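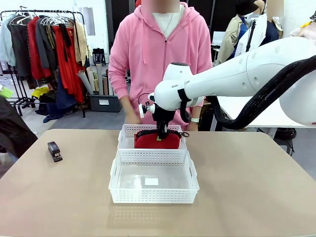
Sorting small items, handout 2 -- Plondham site, room 405

Bring this sheet back next time, we carry on from it.

Two baskets per table, end to end. Far one is for pouches and soft things, near one for paper. Dont mix them. A zipped pouch counts as soft even with something hard inside (this came up in April, see Rodonis notes p. 200).

Pouches: zip shut before it goes in. Label facing out if there is one. Red, blue, whatever -- colour doesn't matter for this exercise, only type.

Paper slips: flat on the bottom, not folded. Write the table code on the back, ours starts 747.

Stapler stays on the table, to the side. Not sorted. Same for coats and bags, hang them on the chair.

Baskets with the holes are easier to lift by the short ends, use the cut-outs.

Reading: Sukprasert, chapter on household sorting, first half only. Skip the tabels.

Next: Ededano worksheet, drawers and trays. Start 10.15.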